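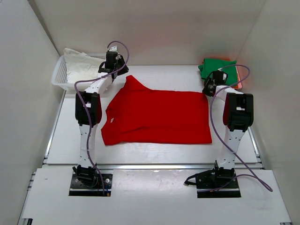

ok no-new-clothes thing, month four. quick thread before I have to leave for work

---

started in August bc I added up the card statements and it was about 400 bucks over one summer. on tops. mostly tops. I work from home half the week

---

rules, for the people who asked: socks + underwear dont count. shoes only if the old pair lets water in. gifts are fine but no hinting (my sister is on to me)

---

hardest part = the sale emails. unsubscribed from Trondetti, they kept coming. unsubscribed again. made a filter. Plamura at least lets you go the first time

---

also deleted the Haltico app. lasted a week, put it back, looked at one jacket for like an hour, deleted again. did not buy jacket. still think about jacket

---

weird side effect: I do laundry way more now. fewer things in rotation so you run out faster. never occured to me

---

mending update. sewed 3 buttons back on, one of them to the wrong shirt. hem on the gray pants came down again by lunch. need a better stitch than whatever I'm doing

---

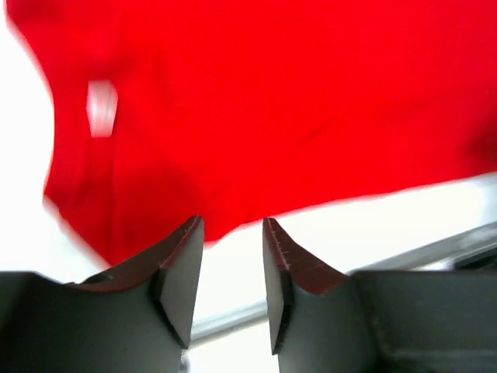
Po-yen Chiang wrote back that the hem keeps dropping bc I'm using one long thread for the whole leg, do it in short sections and knot each one, and stop pulling so tight. Also says to skip the iron-on tape, it peels in the dryer

---

so trying that tonight. short sections. knots. fine

---

someone asked if I'm allowed thrift stores. I said no at first, now I'm thinking secondhand coat only, the zipper on mine is toast and a new zipper costs more than the coat did

---

Hsiu-ying Kao is running a swap in her garage, bring four things take four things. going. bringing the green dress that has never once fit, plus 3 tops from the Great Summer Of Tops

---

does a swap break the rules? voting yes it's allowed, I made the rules

---

money so far: moved 300 into savings, the rest went to the dentist lol

---

bus is here. will post the hem later if it holds thru the wash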